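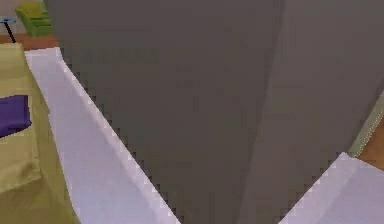

Figure 2.1 Simulated room with an arm link close to the viewpoint.

Chapter 2
Watching a Demonstration

A demonstration shows a robot under conditions chosen by its operators. The visitor's task is to record those conditions. This chapter follows an open day at the Stemosstead laboratory, where Nelly Mosquera ran the Lukora simulator for visitors in groups of 20. Each group watched one task repeated from several viewpoints. Section 2.1 covers the viewpoint and what the arm hides from it. Section 2.2 covers the trial log.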